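Support > Apps > Sokley for Android > Questions and answers

Overview Download Questions Contact

2023-09-16, by Sânziana Bălan

Sokley for Android: questions and answers

What is Sokley?

Sokley is an application for listening to audiobooks and radio plays on your phone. You can keep your own files in it, or you can borrow titles from the Plukbridge catalogue if you have a membership there. The colours of the player can be changed in Settings.

Is it free?

The player is free and has no advertising. The Plukbridge membership is paid separately, and we do not receive your card details.

Which phone do I need?

Any phone with Android 8 or newer. The installation takes 140 MB. Please leave more space than this, as the books are stored also on the phone. Tablets work too, but the picture of the cover is a little stretched in landscape. We know about it.

Can I use one account on more than one device?

Yes, on 2 devices at the same time. If you sign in on a third one, the oldest is signed out. Your place in the book is kept.

I updated in July and my bookmarks have disappeared. Where are they?

They were moved to a new folder with the name Cutwood, after the old application from which we took over the bookmark format. Open Library, then Folders, then Cutwood, and press Restore. If the folder is empty, write to us before you uninstall anything.

Can I download books for listening without internet?

Yes. Press the arrow beside the title and wait until it becomes grey. Borrowed titles stay on the phone for five days after the last connection, and after that the application must be online once more to renew them.

Why does the sound stop when the screen is off?

Usually the battery saver of the phone closes the application. Go to the phone settings, find Sokley in the list of apps, and choose Unrestricted under Battery.

How do I organise a large library?

Use shelves. A shelf can hold authors, series or whatever you like, and one book can be on two shelves without being copied. Long press on the book and choose Add to shelf.
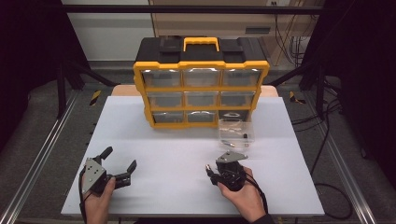
A place for small things: parts organizer with clear drawers.

Can I sort by narrator?

Only if the narrator is written in the file. The free tool Bratu for the computer can fill in this field for many files together. After editing, press Rescan in the library menu.

Does it work in the car?

By Bluetooth, yes. There is no special car screen for the moment. The buttons on the steering wheel will jump by chapter, and you can change this to 30 seconds in Settings, Controls.

How can I cancel the Plukbridge membership?

You must do it on their website, under Account. Deleting Sokley from your phone does not cancel it.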